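Paper Cutlery Pockets From a Plain Pink Sheet

I got into these when my sister-in-law's baby shower needed 60 of them and I had one evening and a stack of Kemum pink paper from the discount shelf at Ochoa. You fold a rectangle into a little sleeve, a fork and spoon slide in the front, and the whole thing sits on a tray or a plate looking like you planned it for weeks. No glue, no tape, and once your hands know the moves you can do them while you watch TV!

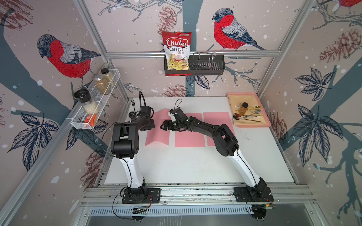
Renata Skelly
Paper crafts editor, Losberg Home Pages

First, clear yourself a decent stretch of table. A white or light top is great with pink paper, because you can see your edges. Wipe it down if you've been cooking (I once pressed a whole row of cumin dust into a fold and the pocket smelled like chili until dessert). Lay out a few sheets side by side, with the long edges running away from you. I like three at a time. Any more and I start putting my elbows on them.

Now pick up one sheet by its two long edges, one in each hand, and bring the edges toward each other so the paper bows up in the middle. Don't crease it yet! You just want it to curve so you can find out which way it likes to bend. Most paper has a grain, and it will roll easily one way and fight you the other. If it's fighting, give it a quarter turn and try again.
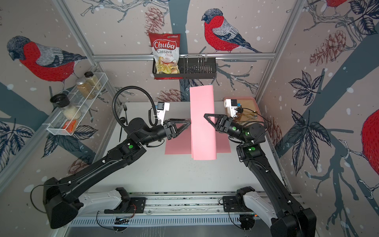
Page last changed: 18/06/2019

Once you know the easy direction, put the sheet back down and fold the bottom edge up, stopping two fingers short of the top. Line up the corners before you press anything. Then run your thumb from the middle of the fold out to the left, and from the middle out to the right. Going from one end straight to the other is how I get those sad little diagonal wrinkles near the corner.

Flip it over. Fold the left side in by a third, then the right side over it, and tuck the corner of the right flap into the pocket made by the left. It's fiddly the first few times — the flap wants to pop back out at you — so hold the bottom
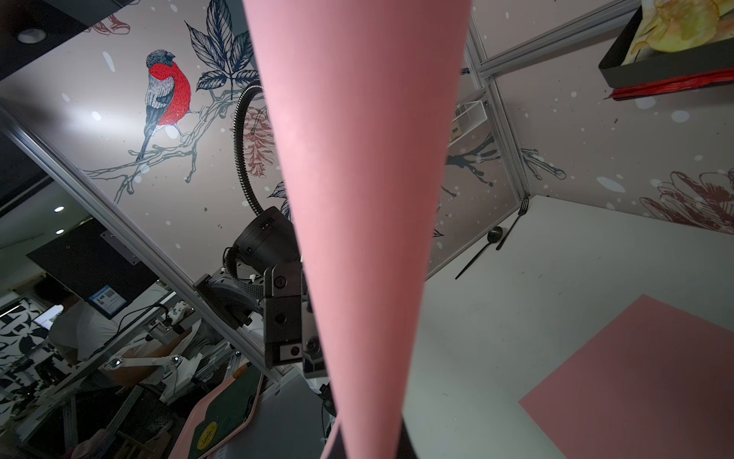
steady with one finger while you work the corner in with the other hand, and take it slow. If the sheet has gone soft from too much handling, set it aside for a test piece and start with a fresh one. I keep all my ruined ones for shopping lists.

Turn it back to the front and slide in your fork and spoon, handles down. Plastic ones are fine here and weigh almost nothing. Heavier metal spoons will make the pocket sag if you stand it up, so lay those flat on the tray.
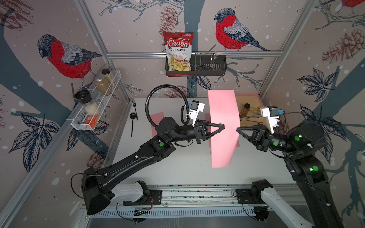

One reader wrote to say that she skips the side tuck completely and ties a bit of kitchen string around the middle, and that her pockets made it through a windy backyard lunch in one piece. I tried it, and it's quicker for a big crowd. You do lose the clean front, though, so I still tuck for anything fancy.

For storing, stack them flat, all facing the same way, with a book on top overnight. Mine went into an old Ustar shoebox in January and they were still crisp for the party.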